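Small-accessory sort moves into the bedroom at Olent Street residence

March
By Kazimiera Głowacki

The spring clear-out program at the Olent Street residence reached its fiddliest stage on Tuesday, when residents on the second floor began going through hair ties, clips, earrings, watch bands and the other small things that collect in drawers and on windowsills.

The program is run by the Estora Housing Association, which owns the building and two others on the same block. It started in January with coats and shoes, went on to kitchenware in February, and is due to finish before the building's windows are replaced in the summer. Every apartment has to have its sills and the first three feet of floor clear by then, and the association decided to spread the work over several months instead of leaving it to one weekend.

Small accessories were put last on the indoor list. The association's notice to residents asks them to tip each drawer or jar into a shallow tray, take out what they wear, and split the remainder into things that can be passed on and things that are broken. Trays with a raised rim were recommended so that beads and earring backs would not roll away.

A bed turned out to be the most popular place to do it. Many of the apartments on the second floor are a single room with a narrow kitchen, and the table is often taken up with something else. With the comforter pushed up toward the pillows, there is enough flat space for a tray and a couple of piles.

Most of what came out on Tuesday was worth very little money. Spiral coil hair ties were everywhere, along with claw clips, single earrings, key rings from vacations and ornaments that had come tied to gift bags. Tassels were a regular find. Some residents had saved them to hang on a closet knob or a bag zipper and then put them in a drawer.

Items to be passed on go to Olatunji, the secondhand shop on the corner, which has agreed to take hair accessories and costume jewelry if they are clean and sorted into bags. The shop sells them from a rack near the register. It will not take earrings for pierced ears unless they come as a pair, and it does not want watches without a working battery, though it will accept a band on its own.

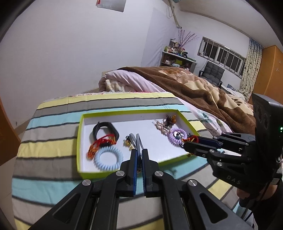
Tassels should go in a bag of their own, Roman Nowakowski said, or they wrap themselves around every clip and earring in the pile and somebody has to sit and pick them apart. He suggested laying them flat with the strands together and putting a loose rubber band around the ends. He also said coil hair ties hook into each other if they are dropped in one on top of the other, and that a cardboard tube from a paper towel roll is a good place to keep them.

The association said it would add both points to the next notice.

Beaded clips have caused the most discussion. The beads on older ones tend to be glued, and a clip that looks fine in the hand can shed two or three beads as soon as it is opened. Olatunji has asked residents to open and close each clip a few times before bagging it. Any clip that loses a bead can still be handed in, but it should go in the craft bag, which the shop sells by weight to people who make their own jewelry.

The craft bag also takes odd earrings, charms that have come off a chain, broken necklaces and loose beads of any size. Safety pins and needles are not accepted. Last month a bag of buttons came in with several open pins at the bottom, and the shop has since asked for clear bags only.

Metal hair clips with rust on the spring go in the scrap box by the mailboxes. Plastic clips with snapped teeth go in the trash. The association looked into recycling them, but the local plant will not take pieces that small, and the metal spring inside would have to be removed from each one by hand.

Cords and laces were left off the original notice and have now been given a place. Hood cords, shoelaces and gift ribbon longer than a forearm can go to the sewing group that meets in the ground-floor common room. Shorter pieces go in the trash. Charging cables are being kept for the electronics day at the end of the program, and residents are asked not to mix them in with cords from clothing.

The cost of the whole program is being met from a 4000 dollar maintenance fund. By the end of February, 500 dollars had been spent, most of it on storage boxes and on a van to move coats and blankets. A further 400 has been set aside for shelving in the basement storeroom, where residents will be able to keep out-of-season bedding while the windows are being done.

Bedding has been the harder question. Several residents asked why small items were being tackled ahead of comforters and throws, which take up far more room. The association's answer is that it was still cold, and people were using them. Fleece blankets and heavier comforters will be collected for storage once the building's heating has been turned off for the season, and each household will get two boxes with lids. The boxes come from Kikon, a supplier across town, and were chosen because they fit under a standard bed frame.

Open shelving in bedrooms is on the list as well. Shelf units do not have to be moved unless they stand on the window wall, but anything kept on top of them will need to come down on the days when the workers are in the building. That includes vases, lamps and tall dried or artificial branches. Bottles and jars can stay where they are if the shelf is covered with a sheet, and the association will lend sheets to anyone who is short of them.

Residents who want to keep all of their accessories are free to do so. The notice says only that they should be in something with a lid by the time work starts. Egg cartons, cookie tins and ice cube trays have all been put to use on the second floor, and a muffin pan was popular for rings and earrings until its owner needed it back. One household has kept a single tray out on the dresser for the things worn every day — a couple of hair ties, one clip, a watch — and put away everything else.

Bags for Olatunji can be left in the crate inside the front door until 6 p.m. each day. They should be marked "shop" or "craft." Unmarked bags will be treated as craft, so anyone handing in a matched pair of earrings is advised to write on the bag.

The third floor starts its sort next week, followed by the ground floor. Residents who cannot manage the lifting or who find small items hard to pick up can ask at the office for someone to sit with them. The office has a supply of trays to lend, and asks that they be emptied completely before they are returned — a number of earring backs have already been handed in by people who borrowed a tray after somebody else.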